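Chore Readiness Checklist, Simulated Home, Gripper Tasks
Nellholm bench, 5 Oct 2021

I ran the Worier build through this one myself, so the grumbling is all mine. 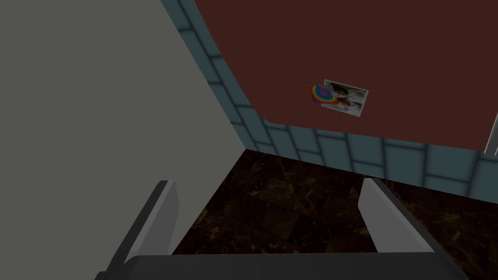

1. Clearance on both sides of the hand. PASS, barely. I slowed the approach to 90 percent of the September setting and I'd go slower still in a tight gap!

2. Fingers open fully before moving in. PASS. Nice wide spread, nothing held.

3. Can it pick up flat stuff? FAIL. I asked for the photograph with the white border and the little rainbow square next to it, and got neither in 3 tries. (My kid could do this with mittens on.) Thin things lying flat are still the big headache for two-finger hands.

4. Tells tiles from marble. PASS. I really expected the veins in the floor to throw it off, so hooray.

5. Stops on command. PASS, both times I hit the button.

6. Log saved. PASS, over 1,070 lines, and I read way too many of them.

So is it ready to tidy a house? Nope, not mine anyway. I'd let it carry a mug. Retest item 3 with the softer Brernum fingertips, and please leave the speed alone until I've signed off on item 1.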